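How to Fold a Pair of Pants (and Why Pants Wrinkle in the First Place)

By Marisol Haverford

Have you ever pulled your favorite pants out of a drawer and found them covered in lines, like a map of rivers? Those lines are wrinkles, and they have a story that starts deep inside the cloth, in a place much too small for your eyes to visit.

Cloth is made of threads, and threads are made of even tinier hairs called fibers. In cotton, the fibers are made of long, long chains, all lying side by side and holding on to each other a little bit, the way you and your friends might hold hands in a line. When you squash your pants into a ball, the chains bend and some of them let go. Then they grab hold again in the new, bent place - and there is your wrinkle! Water and warmth make letting go much easier, so pants left in a damp heap at the bottom of the laundry basket come out looking so very grumpy.

Folding helps because you get to choose where the bends go. A few big, gentle bends are kinder to cloth than a hundred little crooked ones.

Now, where should you fold? You need a flat place that is longer than your pants. A table is fine, and so is a clean floor, but I have always liked a bed best, because you can walk around the sides and nothing slides off. (My grandmother folded on her bed every evening and told us stories while she did it, so perhaps I am not being fair to tables.)

Start by laying the pants down with the legs stretched out. The top part, where your tummy goes, is called the waist. The very end of each leg, where the cloth is turned under and sewn, is called the hem. The place where the two legs meet is the tricky part, because cloth likes to bunch up there. Put your hand flat on it and stroke toward the hems, slowly, as if you were petting a sleepy cat.

Next, pick up one leg and lay it right on top of the other, so the hems match. Smooth it again. Then bring the hems up to the waist, which makes the pants half as long, and fold in half once more. You should have a neat little bundle that fits in a drawer or on a shelf.

If your first bundle comes out lumpy, shake it open and have another go. Chaltu Zeleke, who is seven and lives next door to me, did hers four times and then wanted to fold my pants too!

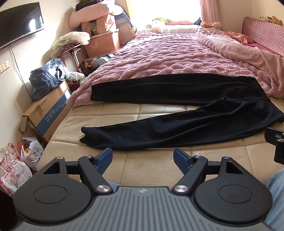

Black pants laid out on a bed. One leg is nearly straight, and the other still has a curve and some soft wrinkles to smooth.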